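Budgeting for a bin-picking cell: the parts that get left off the quote

Utasside Automation Notes
2023-12-01

A quotation for a robot cell normally lists the arm, the controller and the gripper. The smaller items are bought later from whatever money remains. The steps below put them into the first budget.

Step 1. Fix the task before the arm
Write down the heaviest part, the smallest part and the depth of the bin. Add the weight of the gripper, its bracket and its cables to the heaviest part. Compare the total with the payload figure at full reach, not the headline figure.

Step 2. Split the budget
Use 3 headings: arm and controller, tooling, and cell. Bins, tables, clamps, guarding and cable supports belong under cell. At the Cindstead workshop we set aside 2,000 pounds for this heading and had spent it by February, mostly on guarding.

Step 3. Price the gripper as a set
Ask the supplier for one price covering:
- gripper body
- fingers, plus one spare pair
- mounting flange
- connectors and cables, cut to the routed length

Uysal quoted our fingers separately, with a lead time of 8 weeks. The order should go in with the arm.

Step 4. Plan the cable route
Measure along the outside of the arm with the wrist turned to its furthest working position. Allow slack for a loop at the wrist and enter the ties and clips as a line of their own. Check that the loop clears the bin wall at the lowest pick.

Step 5. Choose bins and test parts
Sheet-metal bins keep their shape but can reflect light into a vision system. Buy one and try it under the cell lighting before ordering more. Test parts should vary in shape and stiffness. Toys, blocks and scraps of cloth cost very little.
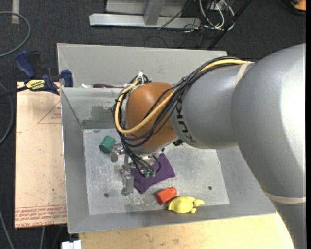
Fig. 1. KUKA arm with the gripper lowered into a metal bin; cables looped round the wrist, bar clamp at the bin corner.

Step 6. Hold the bin still
Bar clamps are adequate for trials. For production, price a fixed locating plate and have the table drilled to suit. Jundico supplies plates in 3 sizes; the middle one fits our bins.

Step 7. Review before ordering
Mark each line as quoted, estimated or unknown. Any unknown line under tooling should be settled before the purchase order is raised.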